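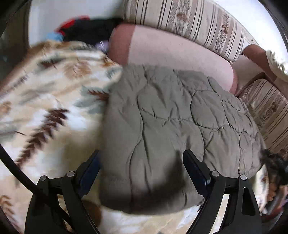 Clultum hand-held gripper kit: seven weeks in

I've built a fair few kits on our living room floor and this is the first one I've kept picking up after it was finished! It's the two-finger Clultum, the hand-held one, ordered from Drovasmont. I paid the basic price plus a bit more for the softer jaw pads (get them, the standard ones are like roller skate wheels).

The build

It took me two evenings and a Monday morning. The black links go together nicely, but the left and right plates are mirror images and the booklet only draws one side, so of course I made two lefts. Once I'd swapped everything round, the pivot screws went in sweetly. Do them up until they bite and then back off a touch, or the fingers feel like they're moving through treacle. The hex key in the box is rubbish. I used my own.

How it grips

Soft stuff is what I wanted it for, as I'm slowly working towards an arm that can sort the washing, so the sofa has become my test bench. Big puffy quilted things are lovely to practise on. The dark pads push right into the padding, and the stitched seams give them something to get behind. Fleece blankets are harder work, and I tend to come away with far more blanket than I meant to. Thin T-shirts I still miss more often than not.

My friend Pravesh Ndlovu has the Ikmont version and says his closes more smoothly. I've had a go and he's right, though it's heavier and my wrist was complaining after 5 minutes.

Niggles

The outer plates are wide, so getting down beside a sofa arm is awkward and I've scuffed ours once already (sorry, sofa). The instructions want a proper rewrite too. And I'd love a carrying case, even a cheap one.

Would I buy it again? Yes, with the soft pads. I've got the Kovács wrist mount on order next, so I'll add a bit here when I've fitted it.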